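Notes for Week 5: reading Middle English aloud
Instructor: Ehsan Zamani

Last week we stopped at the end of the Reeve's Prologue. For this week, read the Reeve's Tale in full and mark every line where the two students, Aleyn and John, speak. Chaucer gives them northern forms, such as *gas* for *goes* and *swa* for *so*. Keep a list. You will need it for the first paper, due in April.
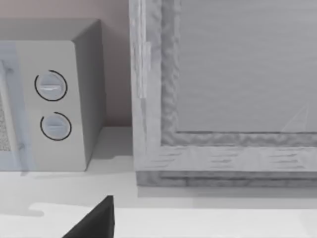
**Category: Pronunciation**

Most final *-e* endings are sounded inside the line, but they usually drop before a vowel or a weak *h*. Read the line at a normal speed first, then count the beats. If you come out one short, look for an *-e* you skipped.

Long vowels are closer to modern Spanish or Italian than to modern English. *Name* has the vowel of *father*. The *k* in *knight* is sounded, and so is the *gh*.

**Paper 1**

- 2000 words, not counting quotations
- Quote from the course edition and give line numbers
- Discuss at least two northern forms from your list
- Translate any passage longer than four lines

Bring the list to class even if it isn't finished.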